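Manipulation Research > Data and Policies > Jusau regrasp result, does it replicate?
Thread, 11 replies, 835 views

tusk_offset
Posted in May, 2:14 PM

We finished a replication of the Jusau regrasp method and the result is mixed. Posting the numbers before the writeup.

The claim is that a policy trained on short contact segments, cut from full teleoperated episodes, does better on extraction from concave containers than one trained on the full episodes with the same number of demonstrations. Our task is bowl to table with a foam block and one distractor. The network is the Prironari baseline with no changes. We collected 400 demonstrations and ran 100 evaluation trials per condition.

Full episodes: 61 of 100.
Contact segments: 74 of 100.

So the direction holds. The gap is smaller than the one in the Jusau report. Almost all of our failures in both conditions come from the approach phase, with the block leaning on the bowl wall.

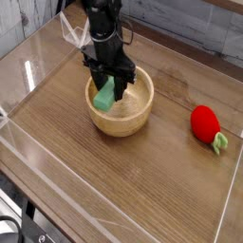
tusk_offset

The foam block leans on the inside wall and the fingers have to go down on either side of it. One finger has very little room there. If the wrist yaw is off, the finger on the wall side lands on top of the block and pushes it further down the slope. The segment policy corrects yaw late. The full episode policy mostly does not correct it.

Questions welcome. I can share the config.

kelvin_drift
2:31 PM

How did you cut the segments? The Jusau text says "contact onset" and does not define it. If you used gripper current, the onset fires late on foam, and you lose the last part of the approach. That alone could explain a smaller gap.

tusk_offset
2:40 PM

Motor current with a fixed threshold, then padded backward by 12 control steps. I agree it is late on foam. I did not tune the padding because I wanted to stay near the original.

rowmajor
3:02 PM

I don't think this is a replication. Their container had a flat floor. A turned wooden bowl changes the resting pose distribution of the block. You are measuring the method plus a different contact geometry and comparing one gap to another gap as if they were on the same axis.

tusk_offset
3:15 PM

Fair on the geometry. The claim in their abstract is "concave containers" with no qualifier, so I think a bowl is in scope. I will call it a conceptual replication in the writeup.

rowmajor
3:19 PM

Then the title of this thread should say so.

hexwrench
3:48 PM

We see the same approach failure on our Drakos cell with a steel bowl. What I want to know is whether the release side got worse. Segment training removed most of the transport phase for us and the policy started dropping the block high over the table. Do you have placement results separate from extraction?

tusk_offset
4:26 PM

Yes. Scored separately, same trials. Placement counts only if the block is at table height before the fingers open.

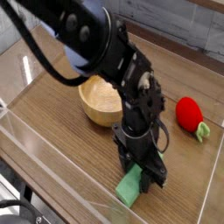 Photo: Tusetham Manipulation Lab

Of the trials where extraction worked, full episodes placed 58 of 61 and segments placed 66 of 74. So hexwrench is right that there is a cost. Six of the eight segment failures were early release. The other two were contacts with the front panel.

End to end that gives 58 against 66. I should have led with that number.

kelvin_drift
4:44 PM

58 against 66 at n = 100 each is not a result. Run a two proportion test and you will get something above 0.2. The extraction gap is borderline at best. I would not write "the direction holds" on this.

tusk_offset
4:59 PM

I get 0.24 end to end and 0.05 on extraction alone. I will reword. I still think extraction is the right primary metric, since it is the phase the method is meant to change.

One more item on the placements. The height check reads the commanded pose, and the foam gives when it touches down, so a trial can pass with the block slightly compressed or with one end still off the wood. 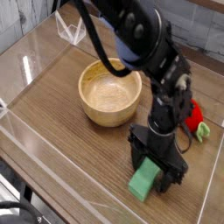

The tilt in the grasp matters here. When the block leaves the bowl at an angle it keeps that angle through transport, and one end reaches the table before the rest. A check on block pose would be stricter. I rescored a subset by hand from video and two passes changed to failures, one in each condition, so the comparison did not move.

hexwrench
5:20 PM

Which checkpoint? Ours got noticeably worse at placement with longer training and no change in extraction.

tusk_offset
5:27 PM

Epoch 617 for both, picked on validation loss. I have not evaluated earlier ones. If the bench is free I will run two earlier checkpoints at 100 trials each and post them in this thread.

rowmajor
5:41 PM

Please randomize the order of conditions when you do. Your first post doesn't say whether they were interleaved.

tusk_offset
5:46 PM

They were run in blocks of 25, alternating. Full shuffle next time. Config and the per-trial sheet go up tonight.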